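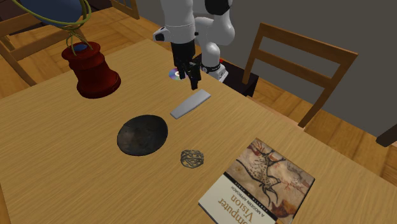

The grasp planner in Vemum now runs at 60 Hz in simulation, down from 1000 Hz. I lowered it on purpose. The arm controller still ticks at 1000 Hz, but planning at the same rate meant most cycles were spent recomputing an approach that had not changed.

Flat objects remain the weak point. A disc lying on a table gives the depth segmentation almost nothing to work with, and the mask tends to merge with whatever is next to it. Round things are fine. I have added a colour term to the clustering cost and a minimum fingertip clearance in the collision checker.

Over 3000 randomised table layouts, 600 still fail, nearly all at the segmentation step. Sumeya Adugna has suggested fitting planes per object before merging. I will try that on a branch of Negussie first, as its logging is better.

The config file format has changed, so old ones need the new `planner_rate` key.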